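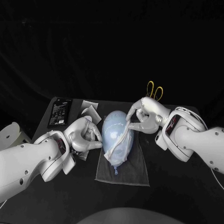
Rin Fujimoto

Home Reviews Builds Parts Bin About

Koyama hand kit, five months in

I bought the Koyama pair in November after going back and forth with the Drernow hands for way too long. They were $2,878 for left and right together, wrist modules included, and yes, I winced. But I build in half a garage and I wanted fingers that could handle soft, silly, annoying stuff, so balloons and tape it is!

The good first. The thumb and index pinch is lovely. It'll hold the end of a strip of tape without mashing it, and I can get a fingertip right up beside a balloon and park it there. My old Dirkberg grippers had two moods, open and crush. I've logged 201 tape runs so far and popped 29 balloons (the neighbors have stopped asking).

Tape is still a pain, mind you. It wrinkles, it bunches up on one side, and the smooth fingertips don't have much feel for where the sticky edge is. Nanami Chiba lent me her Stedden rubber tips and those helped a lot, though they make letting go slower.

Gripes? The wiring at the wrists is too exposed for my taste, all that red wire sitting in an open housing. I'd have paid another $100 for a proper cover. The manual also skips the thumb calibration completely, so budget an evening for that. And put a towel under your balloon, trust me, a bare tabletop is hopeless.

Would I buy them again? Yep, both hands. Four stars, and I'll bump it to five if Koyama ever sells that wrist cover.

Contact | © Rin Fujimoto | Back to top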